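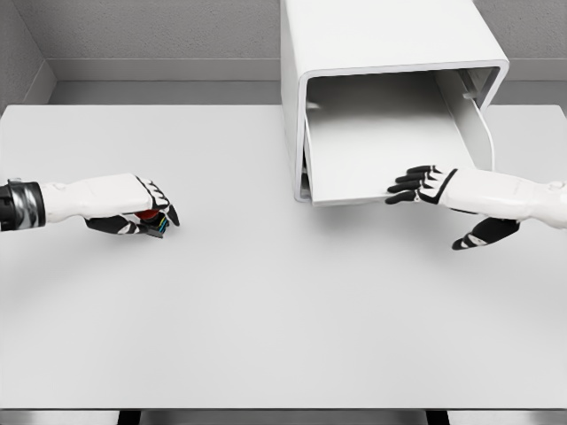 Sat 14 August

Up at five. Truck from Hulmont came 40 min late, two blokes, both lovely, one with a crook knee. 41 boxes, should of been 28 but I kept finding cupboards. Couch wouldnt go round the stairs so off came the door. Again. Same as April.

Quote was $1,962, fuel to Brunduvbridge extra, grr. Paid it.

New place smells of paint. Kettle is in a box marked BATHROOM. Found one mug, no spoons. Bed not together, mattress on floor, fine.

Ring Canwood re the storage unit Monday. Keys back to agent by noon. Too tired, bed.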